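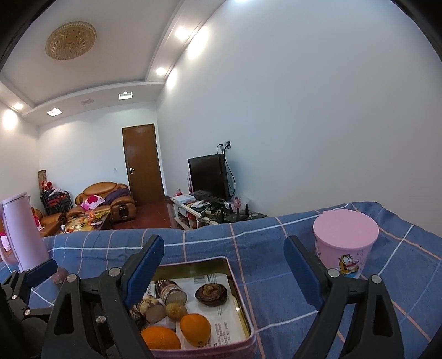 Remplir une boîte, et puis apprendre à la remplir

Accueil Carnet Au boulot Recettes Me lire Contact
Carnet > Au boulot > La pince et moi
Dernière mise à jour : juin

Vous êtes quelques-uns à m'avoir demandé ce que je devenais depuis que l'atelier s'automatise, et je vous dois une réponse depuis si longtemps que j'en ai un peu honte. Alors je me suis fait une grande théière, j'ai coupé le téléphone, et je vous raconte tout, avec les détours habituels (vous me connaissez).

Pour ceux qui arrivent, je travaille chez Brarero, à la composition des coffrets gourmands. Pendant des années, mon métier a tenu en peu de mots : on me donnait une boîte vide, des fruits, des gâteaux, et je rangeais tout ça joliment. Quand j'ai commencé, nous étions 41 à l'atelier, debout de part et d'autre des tables, et ça parlait, mon Dieu que ça parlait ! On savait qui mariait sa fille, qui changeait de chaudière, et les boîtes se remplissaient toutes seules, ou c'est l'impression qu'on avait.

Et puis la ligne Villalobos est arrivée. Deux bras articulés au bout du hall, derrière une vitre, capables de poser un couvercle sans jamais se fatiguer, et complètement perdus devant une orange. Une orange, ça roule, ça n'a jamais la même taille, ça se coince contre sa voisine. Les ingénieurs de Binthorpe nous ont expliqué qu'il fallait leur montrer, beaucoup, avec patience, et que les personnes les mieux placées pour montrer, c'était nous. J'ai levé la main sans trop réfléchir, un peu comme on accepte de garder le chien des voisins.

Voilà donc mon travail maintenant. Je tiens une pince à la main, deux doigts noirs avec des patins bleus, et je fais avec elle ce que je faisais avec mes doigts à moi. Une caméra suit les gestes, et ce sont ces gestes qui servent ensuite à entraîner la ligne. Comme les bras doivent savoir se débrouiller avec autre chose que notre éclairage de hangar, une bonne partie des séances se passe dans de vrais salons, avec la télé, les coussins, la nappe et tout le bazar de la vie. On prend une boîte en fer, on met deux oranges, un petit fruit, et on y va.

Les premiers jours, j'étais d'une maladresse ! J'avais l'impression de faire la vaisselle avec des moufles. Le plus difficile, c'est de ralentir. Ma main sait d'avance où va chaque chose, elle corrige en route, elle pousse un peu du petit doigt, et la pince n'a pas de petit doigt. Il faut donc décomposer, approcher bien droit, fermer doucement, attendre, poser, rouvrir. Le soir de ma première séance complète, j'avais noté 97 prises dans mon cahier et j'avais l'épaule comme du bois.

Ce que ça change

Le corps d'abord. Je ne suis plus debout huit heures dans le froid de l'atelier, et mes genoux m'en remercient tous les matins. En revanche j'ai mal ailleurs, dans le poignet surtout, et il a fallu demander des pauses qui n'étaient prévues nulle part. On les a obtenues, après pas mal de réunions et un courrier que j'ai réécrit quatre fois.

Les conversations ensuite, et là, je ne vais pas vous mentir, ça me manque. En séance, on est deux, parfois je suis seule avec mon thermos et mes clémentines. À l'atelier, certaines tables ont été repliées contre le mur. Des collègues sont passées au contrôle, d'autres sont parties sur le site de Kuncombe, et celles qui restent surveillent un écran à l'endroit même où elles travaillaient coude à coude. Leur salaire n'a pas bougé, le mien a pris une petite prime. On nous a promis que personne ne serait poussé dehors, et jusqu'ici la promesse tient. Je le note, avec la date du compte rendu dans un coin de mon agenda.

Il y a aussi un drôle de sentiment, que j'ai du mal à mettre en mots. Passer ses journées à montrer son métier à une machine, ça oblige à le regarder. Je n'avais jamais pensé que je savais tant de choses sur la façon dont une orange se cale dans un angle.

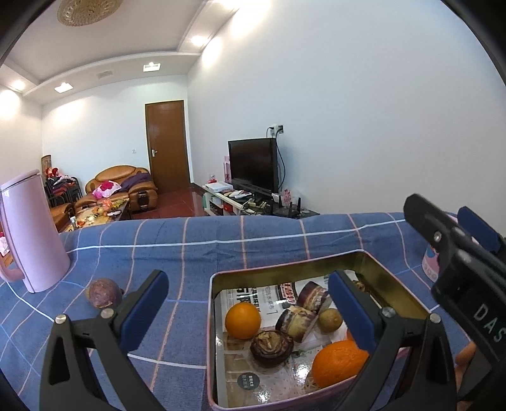

Wanda Borkowska m'a écrit que tout cela était bien gentil, mais qu'à ma place elle aurait demandé à qui appartiennent les gestes une fois enregistrés, et si la prime continuera quand la ligne saura faire. J'ai relu son message plusieurs fois. La première question, je l'ai posée, et la réponse tenait en une clause que j'avais signée sans la lire jusqu'au bout. La seconde est à l'ordre du jour de la prochaine réunion, et cette fois je viens avec mes notes.

En attendant, j'ai une séance demain à neuf heures et il me faut encore passer acheter des oranges, des fermes, si possible pas trop grosses.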